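Rimcombe Block and Tray Set
Section 7: Laying Out and Loading

Read this section before you place any blocks in the round tray. The set should be on a flat, dark tabletop with nothing stored under the sheet.

7.1 Laying out

1. Wipe the tabletop with a dry cloth and let any dust settle.
2. Lay the marker sheet in the middle of the table with the four printed squares facing up. Press the corners flat.
3. Set the white blocks down with a printed marker on top. Blocks may lie on their side or stand on end.
4. Put the round tray to the right of the sheet, near the front of the table. 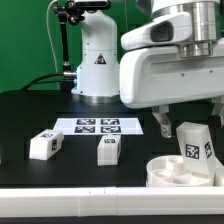 Trillico Bench Fixtures Group

Note: A block may lean inside the tray while you are loading. Leave it there until the other pieces are in place, then straighten it by hand.

Caution: Do not tape over a marker. Tape shines under overhead light and the pattern may not read.

7.2 Placing a block in the tray

1. Hold the block by its long sides, keeping your fingers off the printed faces.
2. Check the tray floor for grit.
3. Lower the block past the raised rim. Do not drag it across the short tube molded near the edge.
4. Let go once the bottom end is resting on the floor.

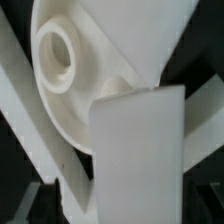 Text by Macario Tlapale
Revised April 21, 2023

Some faces are plain and some are printed. If you can see only a plain face from where you work, turn the block until a marker shows.

5. Press lightly on the top. If the block rocks, lift it out and start again from step 1.

Caution: Do not stack blocks in the tray. The rim can crack under a sideways load. 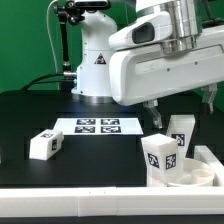
Can I wash the blocks and tray?
Use a damp cloth and a drop of dish soap. Keep water away from the printed markers and dry each piece before you put it back on the table.

7.3 Clearing the table

1. Take the blocks out of the tray one at a time.
2. Lift the sheet by two opposite corners. Store it flat in its sleeve.
3. Replacement sheets are part no. 3656. The tray is part no. 676.
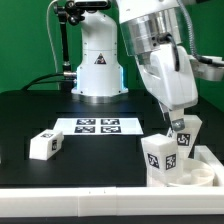
Madigan wrote in to say that a sheet stored rolled up never lay flat again, even after a night under books, and asked for the sleeve to be mentioned sooner.

Note: Order the sleeve with the sheet. Each sleeve holds two.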